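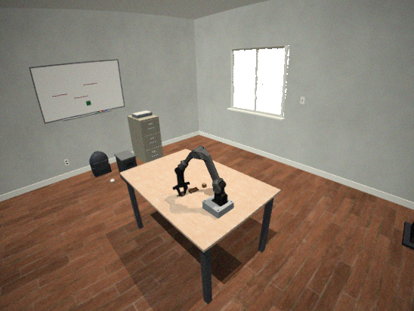
2022-06-05. Filed under workshop tips, next to the page on sharpening plane irons.

I went to the open day at Ditport expecting to be sold something, and I was. The firm has a robot arm called the Gorkar, meant for small workshops that sort, stack or lay out parts, and a good half of the demonstration was done on a big screen in a simulated room. I don't own a robot and don't plan to. I do spend a lot of my week picking up small bits of wood and putting them down somewhere else, so I thought I might come home with an idea or two for the bench.

I did, though most of them have little to do with robots. Here they are, with grumbles.

## Fix down the thing that moves

The arm is held to the table by a square base, set over to one side of the top. That leaves most of the table free for the work, and I came home and moved my bench vice the same evening. It had been sitting a third of the way along for years, in the way of everything.

- Put your vice, grinder or pillar drill towards an edge or corner, with the working space all on one side of it.
- Bolt right through the top if you can. Coach screws into softwood work loose.
- Use big washers underneath. Penny washers are fine.
- Check the nuts again after a week or so of use.

The man with the microphone went on for a long time about stiffness, and there I had no quarrel with him. A wobbly bench spoils more work than a blunt saw does.

## Keep the bench nearly bare

There were a few little brown blocks on the tabletop and the arm, and that was the lot. Very nice. My own bench on an ordinary morning has a mug, a tape, two pencils, a tin of wax and last month's post on it. I asked whether the Gorkar could cope with a mug and was told that this was "a question of set-up".

Even so, clearing down first does save time. I tried it for a fortnight with a batch of drawer knobs and stopped losing the small ones.

- Have on the bench only what the next job needs.
- Give everything else a shelf or a tray away from the bench.
- Don't use the end of the bench as the shelf. You will, but try.

## Come down from straight above

For small pieces lying flat, the gripper points straight down at the table. I tend to come in from the side with my fingers, which is how I knock over the piece next door. Going in from the top is slower and feels fussy, but with glued-up parts or anything freshly painted it's the better habit. 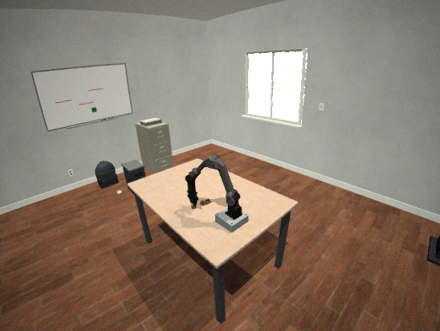 Leave a finger's width between pieces, too. If you lay small parts out touching each other you end up sliding them apart before you can lift one, and on a waxed or varnished face that means scratches. A strip of old blanket under them helps, or a bit of router mat.

For very small parts I now use a pair of plastic tweezers from the kitchen drawer. They cost next to nothing and they don't mark the wood.

## Be careful with big numbers

A board by the door said that the arm had made 1,213 picks in the simulator and that 1,038 of them were good. The rest were not discussed. I did the sum on the back of the leaflet and it comes to more than one failure in every eight tries. If I dropped that many knobs I'd be looking for another hobby.

To be fair, the young woman on the Jurnidum stand (they write the simulator) was quite open about it. She said a simulated room is where you want the failures, where they cost you no blocks and no gripper fingers. I take the point. I'd still like to see it done with offcuts that have sawdust on them, a bit of bow, and a corner missing.

The same caution is worth having when you buy ordinary tools. A few things I ask at any demonstration now:

1. Can I see it done with my piece of wood? Take one in your pocket.
2. What happens when it goes wrong, and who puts it right?
3. How long did it take to set up before we all came in?
4. What does it cost with everything needed to make it work? The figure I was given in April on the telephone left out the gripper.
5. Could I do the same job with a jig?
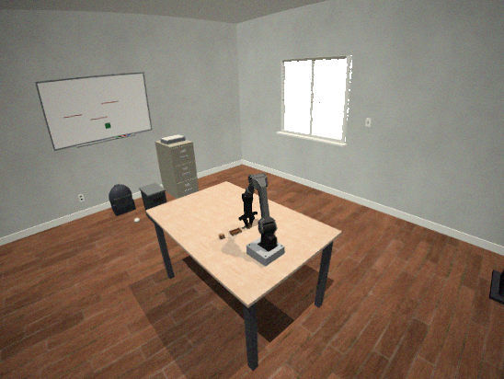 ## Try the jig first

The last question is the one that matters in a shed like mine. The job on show was picking up little blocks. For that sort of thing I'd make a tray:

- Cut a base from 8 mm ply, any offcut that will sit flat.
- Glue thin strips across it, leaving slots slightly wider than your pieces.
- Chamfer the top edges of the strips so that the pieces drop in.
- Leave one end open and tip the tray to empty it.

Mine holds some 400 plugs and took an afternoon, most of it waiting for glue. The firm at Uçar who sell me my dowels pack theirs in much the same way, and I should have copied them years ago.

If you turn out thousands of the same part then your sums will be different from mine, and a machine may well pay for itself. Go and look, by all means. Ditport do another open day in the autumn and the tea is free. Park at the back, as the front fills up early, and take your own bit of wood.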